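변색된 은 목걸이, 집에서 되살리는 법

서랍을 열었는데 작년 여름에 사랑해 마지않던 은 목걸이가 웬 낚싯줄 색이 되어 있었다면, 우선 진정하자. 은은 원래 그런다. 공기 중의 황 성분과 만나면 표면이 누렇게, 더 두면 거무스름하게 변한다. 가짜를 산 게 아닐까 의심하며 판매자에게 항의 메일을 쓰기 전에 안쪽 각인부터 보자. 925라고 찍혀 있으면 대개는 멀쩡한 은이다. 메일은 임시보관함에 넣어 두시라.

시작하기 전에 분류부터

집에 있는 걸 전부 쏟아 놓고 한꺼번에 담그고 싶은 마음은 이해한다. 나도 그렇게 했다가 Etavetti 진주 귀걸이 한 쌍을 보냈다. 광택이 완전히 죽어서 지금은 커튼 장식으로 근무 중이다.

아래에 해당하는 건 담그지 말고 따로 빼 둔다.
진주, 산호, 오팔, 터키석, 호박이 달린 것
접착제로 알을 붙인 것
일부러 검게 유화 처리한 것(무늬 골이 까만 반지가 보통 여기 속한다)
도금 제품, 특히 은도금이 얇은 것

이런 건 마른 은 전용 천으로 금속 부분만 살살 닦는 게 전부다. 재미는 없지만 도금은 세게 문지를수록 얇아진다.

준비물

알루미늄 포일, 내열 유리그릇, 베이킹소다 한 큰술, 뜨거운 물 900ml, 부드러운 칫솔, 보풀 없는 면천. 칫솔은 반드시 은퇴한 것으로 쓰되, 은퇴 사실을 가족에게도 알린다.

담그기

1. 그릇 바닥과 옆면에 포일을 깐다. 반짝이는 면이 위냐 아래냐로 댓글에서 매번 싸움이 나는데, 아무 쪽이나 괜찮다.

2. 목걸이를 포일에 닿게 눕힌다. 이게 핵심이다. 은이 포일에 닿지 않으면 그냥 목걸이를 목욕시키는 것이다. 체인은 엉킨 채로 넣지 말고 고리를 잠근 뒤 펴서 넣는다.

3. 베이킹소다를 뿌리고 뜨거운 물을 천천히 붓는다. 거품이 조금 올라오고 삶은 달걀 냄새가 난다. 정상이다. 창문을 열자.

4. 2분쯤 지나면 한 번 뒤집어 준다. 심하게 변색된 것도 15분을 넘기지 않는다. 그래도 안 빠지면 물과 포일을 새로 갈아서 다시 한다. 밤새 담가 두면 더 하얘질 거라는 믿음은 버리시길.

5. 나무젓가락으로 건져 흐르는 미지근한 물에 헹군다. 배수구 마개를 꼭 닫고. 독자 Glenys Cropper 씨가 세면대 배관을 분해한 사연을 보내온 뒤로 이 문장은 절대 지우지 않기로 했다.

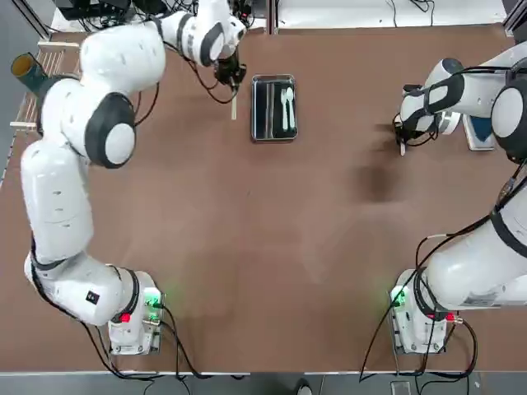 6. 면천으로 톡톡 눌러 물기를 없애고, 마른 천 위에 펼쳐 한 시간 이상 말린다. 체인 고리 사이에 물이 남으면 얼룩이 생긴다. 드라이어를 쓰겠다면 찬 바람으로만.

7. 마지막으로 은 전용 천으로 한 방향으로 닦아 광을 낸다. 나는 De Bruijn에서 나온 회색 천을 쓰는데, 천이 까매져도 빨면 안 된다. 약품이 빠져나가 평범한 회색 천이 된다. 빨아 봐서 안다.

치약은요?

매주 받는 질문이다. 치약에는 연마제가 들어 있고, 은은 무르다. 잔흠집이 생긴 은은 처음엔 하얘 보이다가 나중엔 뿌옇게 보인다. 케첩, 콜라도 마찬가지로 먹는 데 쓰자.

다시 안 변하게 보관하기

지퍼백에 하나씩 넣고 공기를 최대한 뺀다. 체인은 고리 부분만 지퍼 밖으로 살짝 빼고 닫으면 엉키지 않지만 공기가 드나드니, 오래 둘 물건이라면 완전히 밀봉하는 쪽을 택한다. 제습제 한 봉지를 같이 넣으면 좋다. 고무줄과 양모 천은 황 성분 때문에 피한다. 욕실 선반에 예쁜 접시를 놓고 올려 두는 사진이 참 많은데, 예쁘기는 하다.

가장 좋은 건 자주 차는 것이다. 피부와 옷에 계속 스치니 변색이 더디다. 단, 향수와 선크림을 먼저 바르고 목걸이는 맨 나중에, 벗을 때는 맨 먼저. 온천에는 데려가지 않는다. 유황온천은 더더욱.

알이 흔들리거나 체인이 가늘어진 게 보이면 세척은 미루고 수리점에 먼저 맡긴다. 다음 글에서는 황동 반지를 끼면 손가락이 초록색이 되는 문제를 다룬다. 투명 매니큐어 얘기는 그때 하자.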